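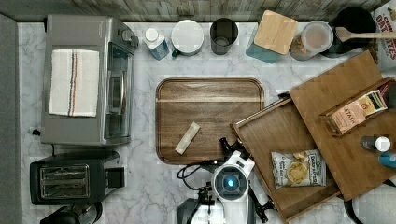

Budget check: second arm or better gripper for a tabletop kitchen cell

Lab Equipment and Purchasing > Small Arms

torquewrench_mn
Planning next year's spend and would like a sanity check. Current setup is one small white arm with a wrist camera and two-finger gripper, fixed at the front edge of a kitchen counter. Task set is light pick and place: single packets onto a tray, bags out of a lidded box, tea envelopes out of a caddy. All of it stays on the countertop.

Remaining budget is $2,862 and it has to be committed in December or it goes back. Options:

1. Used second arm of the same model, quoted by Bremex. Takes nearly everything.
2. Compliant finger set plus force sensing at the wrist from Clerura, with money left over for spares.
3. Overhead camera and a proper mount, keep the rest.

Duty is about six hours a day. Leaning toward option 1 for the lid handling.

halfstep
Option 2. Thin packets are the hard part of that list. Stiff fingers on a flat tray either miss the edge or push down into the wood, and a second arm gives you the same problem twice. Get the wrist sensing first and see what is left on the failure log.

gantry_pat
Disagree. A hinged lid that has to be held while something comes out of the box is a two-arm job. You can prop it, but then your results depend on the prop. If lids are in the task set for the full year, buy the arm.

halfstep
His lid stays open by itself. Look at the top of the page. The box is sitting there with the lid up and the chips inside, and no one is holding it.

gantry_pat
It is open now. Someone or something has to open it, and a light box slides when you pull on the lid. Ask him how many of his tasks start closed.

torquewrench_mn
Four of 15 start closed. The box does slide. We have been putting a rubber mat under it for those four, but the mat shifts the height enough that I don't like comparing runs.

Benedek Szekeres
I did the purchasing for a similar cell. Notes in no particular order.

Price the second arm as a system. You need the mount, a second power supply, an e-stop that covers both arms, another controller port, and time for calibrating the two bases to each other. On our last order those extras came to 40 percent of the arm price. If Bremex is quoting the bare arm, you are over budget.

Ask for joint hours on anything used. If the seller can't supply them, assume the wrist needs work.

Cable routing gets worse with two. You already have a coil sitting next to the arm and a cable running over the counter edge at the right. Budget for clips and strain relief now. We lost 13 days to one intermittent connector.

torquewrench_mn
The quote is bare arm plus flange. No supply, no mount. Joint hours "available on request," so I have requested them.

brisket_and_bolts
Brisum sells the mounts separately and they are cheap, but the lead time was bad the last time I ordered. Confirm stock before you count on a December delivery. Whether your office books on order date or on receipt also matters here.

torquewrench_mn
Receipt. That is a problem for anything used with a long inspection step.

gantry_pat
Then the arm is probably out on timing alone. I still say it is the right purchase technically. Put it in for the next cycle with the extras listed as separate lines so they can't be cut without someone noticing.

kelvin_drop
Has anyone priced option 3? Foil and glossy wrappers are rough on a wrist camera once it gets close. Fixed overhead view is the cheapest fix on the list.

halfstep
Overhead helps with finding the packet. It doesn't help with the last few millimeters. If the Clerura set leaves enough, do both.

Benedek Szekeres
Agree with doing both. Ó Dubhghaill will rent a second arm by the month, supply and e-stop included. Run the closed-lid tasks on a rental and you will have numbers for the next request.

torquewrench_mn
Did not know about the rental. Asked Clerura for a written quote with two spare finger sets and a delivery date. Overhead mount goes on the same requisition if the total clears. I will post the line items when purchasing sends them back.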